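About Cledex

Cledex tests and reviews household storage, labels, shelving and the services that promise to put your home in order. We have a sceptical streak and we don't plan to lose it. The home organizing business sells a lot of bins to people whose main problem is that they already own too much, and we would like somebody to say so from time to time.

Who we are

The company was started by Colette Pruvost and Birger Halvorsen, who met while working for a chain that sold closet systems. Colette wrote the catalog. Birger handled returns. Between them they saw both ends of the trade: the promise on page one and the same product coming back in May with a note that said "did not fit, did not help." They quit within a month of each other and rented two rooms above a shoe repair shop in Rivera, where we still are.

There are now 4 of us on staff. Thierry Le Goff does most of the testing and nearly all of the complaining. Jacqueline Deschamps edits the reviews, answers reader mail and decides what goes on the site. Colette still writes. Birger keeps the books and maintains our price records, a job he took on after he noticed how often a "sale" price matched the regular price from the month before.

What we do

We buy things at full price, from ordinary stores, under our own names. We use them in real homes, mostly our own and those of readers who sign up for the test list. After a few weeks we write down whether anybody was still using them. If a drawer divider is sitting in the garage by then, the review says it is sitting in the garage.

Our main list has 363 reviews on it. Most are not enthusiastic. Readers sometimes write to ask whether we like anything at all, and we do: plain hooks, shallow shelves, a pencil and a roll of masking tape. We also recommended the Trekton wall rail, with reservations about the screws. The reservations run longer than the recommendation, and Trekton has asked us to shorten them. We haven't.

What we don't believe

We don't believe a home can be sorted out in a weekend. We have tried it, twice, with a paid professional in charge, and both households looked much the same by the end of the summer. The professional was pleasant and worked hard. The bill was large.

We don't believe in the word "system." When a maker calls six boxes and a sheet of stickers a system, we review six boxes and a sheet of stickers.

We are wary of before-and-after photos. The "after" is taken five minutes after the work stops. We would like to see the one taken in the middle of the school year, with coats on the floor, and we have asked several companies for it. Nastano sent us a brochure.

We are doubtful about apps that keep an inventory of your belongings. Thierry used one for a whole winter. He could tell you which shelf held the spare light bulbs according to his phone, and then he would go and find them on another shelf. Somebody in the house had moved them, as people in houses do.

And we don't think tidiness makes you a better person. A good part of this industry hints that it does, and then offers you a basket.

How we are paid

Readers pay for the site. A membership covers the full reviews, the price records and the newsletter. We take no advertising from anyone whose products we might review, and that rules out nearly everybody who would want to advertise here. We don't use referral links. In our second year a maker of vacuum bags offered us a share of each sale, and we printed the letter, with the phone number removed.

This keeps us small. Birger points out every spring that we could be bigger, and every spring we look at what the bigger sites publish and leave things as they are.

Do we get it wrong?

Yes. We were too hard on over-the-door racks and said so in a correction that is still at the top of that review. We were too kind to a folding laundry cart, mainly on the strength of its wheels. Bastien Bodin, a member from the early days, wrote us a long letter about that cart and was right in nearly every paragraph. He now reads our drafts before they go out and is paid for it, though he insists he would send the letters anyway.

If you think a review is unfair, tell us what you own, how long you have had it and where it is at this moment. The last part matters most to us. Please go and look first.

Small boxes, a long argument

The subject that brings in the most mail is the small clear box. Some readers swear by it: you can see what you have, so you stop buying it again. Others say it only moves the junk drawer up onto the table. We have gone back and forth, and our current view is that an open box with a few things in it is useful for as long as it holds a few things. Lids make matters worse. Most of us never take the trouble to put them back on.
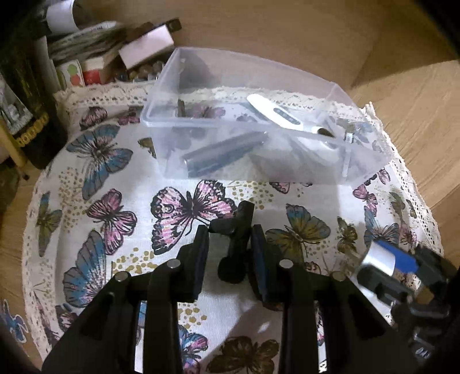 Small things in a clear box with no lid.

Joining and writing to us

Members can cancel at any time from the account page, with one click and no phone call. We don't sell or lend our mailing list. The test list is open to any member with a closet they are unhappy with, and we keep it to 200 households so that Jacqueline can read every report herself.

Letters and email go to the Rivera office. We are usually in by 10 a.m. Makers are welcome to write too, but please don't send samples. We give them to the shoe repair shop downstairs, which has run out of room.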